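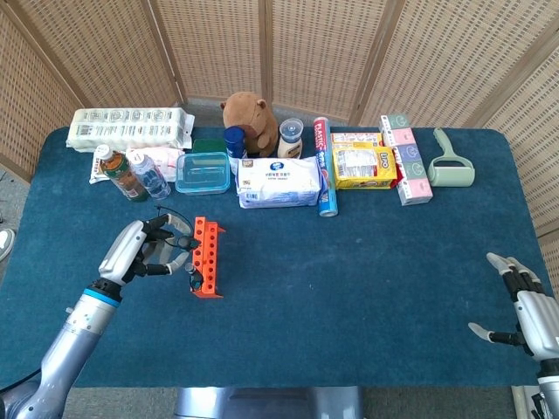 Ullow abre su mercadillo solidario en Purnirville

Purnirville, 24 de mayo de 2025. Ya hay mesa. Productos de casa, biombo tejido detrás, paño azul verdoso. Botellas de agua y de té, un recipiente con tapa para comida, toallitas. Y el capibara de peluche, que se sortea. 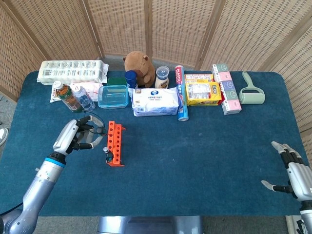
Todo lo demas a 2 euros, hasta agotar. Meta: 500 euros para la despensa de Banasura. «En marzo nos quedamos cortos», dice Saeed Ghaffari, de Ullow. Abierto hasta las 8 de la tarde. Prensa: Aatos Pelkonen, en la misma sala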